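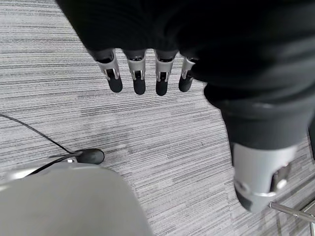 Wrist view vs. head view for hand state estimation

Board: Manipulation / Perception

pwannasri
Posting the short version before the writeup goes out. We trained two policies for the four-finger hand on the same 300 teleop demos. Policy A gets the head camera and joint encoders. Policy B gets the wrist camera and joint encoders. Same backbone, same action head, same schedule. Evaluation was 100 trials each on the Edside pick set.

B finished 17 trials ahead of A. Almost all of the gap is in the last phase, after the fingers have started closing. Approach is a tie.

My reading is that the wrist stream lets the network correct for slack in the finger linkages that the encoders don't report. The fingertips are in view for the whole episode, so any offset between commanded and real pose shows up in pixels.

gearlash
How much of that view is usable? In the still at the top the hand and forearm take up a large part of the upper half, and the tips are matte black against a black palm whenever they curl. I would expect the contrast to be fine with the fingers straight down over carpet and poor everywhere else.

pwannasri
Contrast does drop when they curl. The metal segments still give an edge to track, so it does not go to zero. We have not measured it separately.

hpak_lab
Homa Pakzad here, I ran the Mandcombe baseline. Two objections.

First, your wrist camera also sees the robot's own black-covered limb and the floor. With a low-pile striped carpet the streaks run one way across the whole image, which is a very strong cue for camera roll. The network can read wrist orientation from the floor texture. That is useful, but it is a different claim from "it corrects linkage slack."

Second, head and wrist were never run together. Without A+B you can't say the wrist view replaces anything.

pwannasri
On the first: the Edside pick set is on a plain tabletop, so the stripes are absent at test time. Some of the training demos were collected over carpet, I'll grant that.

On the second: agreed. The combined run is queued.

hpak_lab
Then the training distribution has a cue the test set lacks, and B still won. That makes the result more interesting. It doesn't make the slack explanation right. Mask the fingers in the wrist stream and rerun. If the gain survives, it was never about the fingers.

tollbar_9
We did the masking test at Dengate on a two-finger gripper. The gain shrank but stayed. Most of it came from seeing the object at close range. Different hardware, so weigh it accordingly.

gearlash
Same question for clutter. There's a cable and something like a mouse on the floor in that still, plus a big gray rounded thing in the lower left. Do you crop?

pwannasri
No crop. Resize only. We tried a center crop early on and lost the leftmost finger when it was angled out.

gearlash
A crop that follows the hand would keep it. The Cattaneo code has one, off by default.

lowpass
What frame rate on the wrist stream? At 60 Hz I'd believe slack correction during closing. At anything much lower the fingers are through the dead zone between frames.

pwannasri
60 at the camera. The policy runs slower and takes the most recent frame.

lowpass
Then the policy rate is the number that matters – please put it in the writeup.

hpak_lab
Seconded. And report the closing phase by itself, with intervals. A 17-trial gap out of 100 is decent, but split by phase the counts get small fast.

pwannasri
Fine. Plan is: finger mask, combined A+B, policy rate in the table, phase split with intervals. I still expect the mask to remove most of the gain.

hpak_lab
I expect it to remove less than half. Post both seeds when you have them.

pwannasri
Will do. November at the earliest, the hand is booked until then.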